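Our council member voted to close the Pilville branch library

I have lived in the third ward for 18 years and I have never written about a city council vote before. I usually read the minutes, grumble a little, and go on with my day. This one I want to put down in writing while I still remember how it went.

The vote was on whether to renew the lease for the Pilville branch library. The lease runs out in December. The council voted four to three against renewing it, and the fourth vote came from the person who represents us.

During the campaign our council member mailed a card to every house in the ward. I still have mine. It says, in the second paragraph, "I will protect the services we have in our neighborhood, including our library." I don't see a lot of room in that sentence.

The explanation given at the meeting was that a vote against the lease was not a vote against the library. The city would look for another site, the staff would move to the main building downtown for now, and the books would be stored. I listened to all of it. There was no other site named. There was no date by which one would be named. There was no money set aside for the search. If you vote to end the lease on a building and you have no other building, you have voted to close what is in the building.

I asked the clerk's office for the staff report, and they sent it the next morning. It is short and anyone can get a copy. The rent increase the landlord asked for comes to $500 a month. The report says the branch had 396 card holders who checked something out last spring, and it calls that number low. It does not count anyone who came in to use the computers, the tax forms, or the tables. I was there most Saturdays during that stretch and I did not check out a single thing, so I am not in the number either.

At the same meeting, an hour earlier, the council approved a new contract with Darero for the parking meter software. That passed on the consent agenda with no discussion. I am not saying the meters don't matter. I would just like to see the same questions asked of both items. Nobody wanted to know how many people use the meters on Kushwaha Street, where I have seen maybe two cars parked at once outside of the holidays.

People have told me that the whole thing was decided before the meeting. I don't know that and I won't claim it. What I can say is that public comment was moved to after the vote. The agenda posted on the door had it before. When a man in the second row asked about the change, the chair said it was within the rules. I looked up the rules when I got home. The chair can change the order of items, so that part is correct. The rules also say that the change should be announced at the start of the meeting, and I was in my seat at the start and heard no announcement.

I wrote to our council member that night. I got a reply two days later thanking me for my interest in public safety. My letter did not mention public safety. I wrote back and pointed this out, and have not heard anything since.

A neighbor asked me why I care this much when the downtown library is only a bus ride away. It is two buses, and the second one does not run on Sunday. For me that is a nuisance. For a kid in seventh grade with a report due it is the end of the matter. The Tridcombe apartments are across the street from the branch, and a lot of the families there used it as the place to be between school and dinner. The report has a section headed "Community impact" and the apartments are not in it.

I should be fair about the money. The city is short this year and I believe that. The roof on the fire station has to be paid for, and the state cut its share of the road fund. I would have accepted shorter hours at the branch. I would have accepted closing it two days a week. Both were listed as options in the report, on the last page, and neither one was brought up for a vote. One of the three who voted no on closing did try to raise the shorter hours, and was told the motion on the floor had to be dealt with first. Once it passed there was nothing left to amend.

There is a petition now. It asks the council to reconsider, which under the rules has to be moved by someone who was on the winning side. That means one of four people, and ours is the obvious one to ask. The petition needs 200 signatures from registered voters in the ward to be put on the agenda. It's at the hardware store and the laundromat, and there is a copy on my porch in a plastic sleeve. Please print your address clearly. The clerk throws out the ones that can't be read.

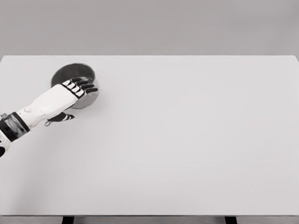 The next meeting starts at 7 p.m. in the council chamber, and you need to fill out a speaker card at the side table before it begins. You get three minutes. I plan to read the sentence from the campaign card, give the numbers from the report, and ask for the motion to reconsider. If you would like to come but need a ride, leave a comment with a way to reach you – I have room for three.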